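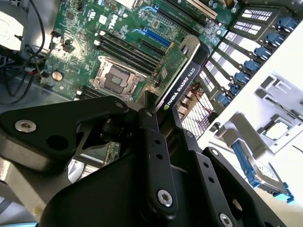 I've been meaning to write about letters for months, and what finally pushed me into it was clearing out the blue suitcase on top of the wardrobe. I thought it held jumpers. It held 204 letters, most of them from my old penfriend Burgi Aebischer, who I was paired with at school when I was sixteen and who wrote to me in tiny slanting green ink (I needed good light for it even then).

So of course the wardrobe didn't get tidied. I sat on the bedroom floor with a pot of tea and read until my foot went to sleep. Burgi wrote about everything: her aunt's cows, a boy on the bus, a long quarrel with her sister over a bicycle that ran across six letters and was never properly settled. I had completely forgotten the bicycle! I must have taken sides at the time, and I'd love to know whose.
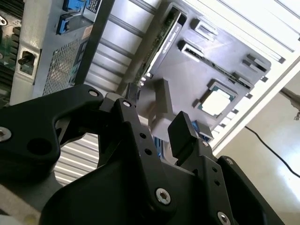

Then there are the gaps. We wrote every fortnight for years, and after that it thinned out to birthdays, and after that a card each Christmas with "must write properly soon" at the bottom. I'm sure mine said the same.

Well, in June I did write properly. Four sides, with a decent pen, and it took me most of a Sunday because my hand isn't used to it any more and kept cramping round the second page. I told her about the allotment and Mum's hip and my doomed attempt at making marmalade. I posted it to the last address I had and didn't expect much.

Her answer came last week, still in green ink, seven sides long. She has grandchildren now and keeps bees, and she says my handwriting has got worse, which is fair. The bicycle is in her sister's shed.

I've bought a new pad and a book of stamps, and Juwita Chin from my old choir has asked if she can have a letter too, so she's next on the list once I've done Burgi's.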